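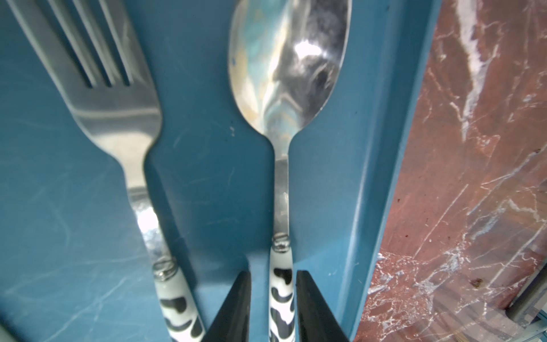 Est-ce que la machine peut mettre le couvert toute seule chez un client aujourd'hui ?

Pas encore sans quelqu'un à côté. Ranger des couverts triés, dans un bac fixe, oui à peu près. Dresser une table dans une vraie cuisine, avec des assiettes qui bougent et un gamin qui passe, on en est loin.

## Ticket 3917 – prise de couverts, Traravdale

**Ouvert par :** Nayeli Mendoza
**Repris par :** Maricruz Carrillo
**Ouvert en :** février 2019
**Priorité :** moyenne (le client Brandeck relance, donc haute en pratique)

### Symptôme

Cuillère : pince arrive bien de part et d'autre du manche, se ferme, remonte à vide une fois sur quatre à peu près d'après Nayeli. Fourchette : pire. Pas d'erreur remontée, le soft Ultov marque « saisie OK » dans tous les cas.

### Contexte

- fourchette et cuillère inox, manches blancs à taches noires façon vache, choisis par le client, on ne change pas
- fond bleu-vert, lisse, rayé
- plan de travail en marbre rouge-brun veiné à côté du rebord
- éclairage cuisine, pas touché

### Journal

**NM** – Relancé le cycle complet, 500 passages. 277 corrects, le reste à vide ou de travers. Franchement un humain fait ça sans regarder.

**MC** – Vu les logs. Le seuil de couple est trop bas, il valide dès que les doigts se touchent. Donc « OK » = rien du tout. À corriger avant le reste, sinon on mesure n'importe quoi.

**NM** – Seuil monté. Maintenant il dit la vérité, c'est déja ça. Taux inchangé.

**MC** – Normal. Regarde la détection : le creux de la cuillère renvoie des reflets bleus, blancs, un peu dorés, et un gros point blanc. Le centre estimé part dessus. Idem sur la tige de la fourchette. Il faut viser le manche, pas la partie métal.

**NM** – Et les taches ? Le modèle coupe le manche en morceaux, il en voit trois petits objets. J'ai la sortie de segmentation, c'est moche.

**MC** – Ok donc deux problèmes. Reprise : point de prise sur le manche juste sous la bague, orientation calculée sur l'ensemble manche + tige. Masque fusionné si les morceaux sont alignés.

**NM** – Déployé. Série courte de 28 : 25 bonnes, 3 ratées, toutes sur la fourchette quand elle est un peu de biais. Je relance pas les 500 ce soir.

**MC** – Ajoute une petite rotation du poignet avant fermeture. Et approche plus lente, sinon il tape le fond.

### Réponse envoyée à Brandeck

Bonjour, la cause est trouvée (reflets + motif du manche). Correctif en test. Pour la démo : couverts à plat, pas empilés, un opérateur présent. Le dressage complet de la table n'est pas au programme, ni le lave-vaisselle, merci de ne pas l'annoncer à vos visiteurs.

### Reste à faire

- [x] seuil de couple
- [x] point de prise sur manche
- [ ] rotation poignet, fourchette de biais
- [ ] essai couverts croisés ou superposés (à mon avis ça casse tout)
- [ ] refaire la série longue
- [ ] demander à Ultov pourquoi le seuil par défaut est si bas, pas de réponse au premier mail

Statut : **en attente**, ticket laisser ouvert jusqu'à la série longue.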